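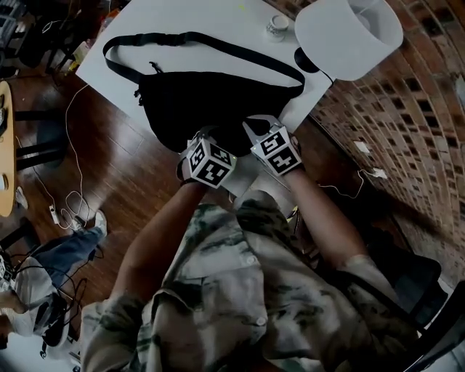 Workshop notebook, Brakik project, bag and strap handling
August, Saturday session, entry by E. Antoniadis

Purpose. To settle the folding and stowing procedure for waist bags before the written instructions go to Zondard. The previous entry (O. Hafstein) left two points open: how the strap is to be gathered, and which way the bag is to face when it is put down.

Procedure as agreed before the session:
Place the bag on the side table, zipper away from the edge.
Close the buckle before moving the strap.
Draw the strap in from the far side of the table and lay it in flat loops behind the bag.
Turn the bag over onto the loops. Press once and release.

Notes on the strap. The strap should be extended to its full length before gathering. A half-shortened strap leaves a doubled section near the adjuster that springs open. A. Gallardo prefers winding the strap around the body of the bag and tucking the end under itself. I have no objection for storage in a drawer, but on an open shelf the winding slips off the rounded ends. The flat loops remain our standard until someone shows a better result.

Notes on the table. The small table is to be kept for this work through the end of the month. The lamp may stay on it, toward the back, provided the strap can be laid out in front without touching the cord. Cups should be moved to the back edge before a session begins. V. Ververidis has asked that the tabletop be wiped with a dry cloth only, and the request is recorded here so that it does not have to be repeated.
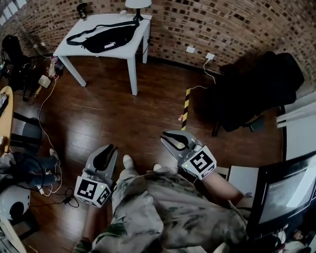

Should the bag be emptied before the strap is folded?
Small items may remain in it if they lie flat, but keys and chargers are to be taken out first.

Stock reference. The sling bags are entered under 677 and the waist bags under 745. The two numbers were exchanged on the July sheet. P. Deligiannis has corrected the master list, and anyone holding a printed copy should correct it by hand. The Tevidov pouches have no number yet and should not be entered under either.

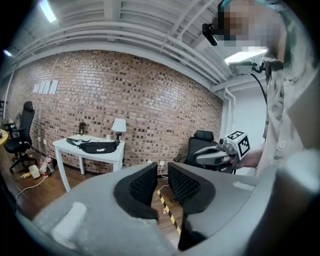 Floor and walkways. The route between the side table and the shelves is to be kept open during all sessions, and bags waiting to be handled are not to be set down on it. O. Hafstein raised this in connection with the Endale delivery, when cartons stood in the way until evening. The yellow-and-black tape on the wooden floor is a convenient reference for everyone: loose straps, cartons and cable ends should be kept clear of it on both sides. I would also ask that chairs be returned to the desks at the end of the day.

Outstanding:
Instruction sheet, page 4, still shows the old winding method. Gallardo to replace.
Decide whether the buckle should face up or down in the finished fold. Ververidis favors up, for ease of opening. I am undecided.
Ask Zondard whether bags may be stored upright. Their last letter did not answer the question.
Storage box 93 is to be relabeled after the pouches have been moved out.

Next entry: Deligiannis.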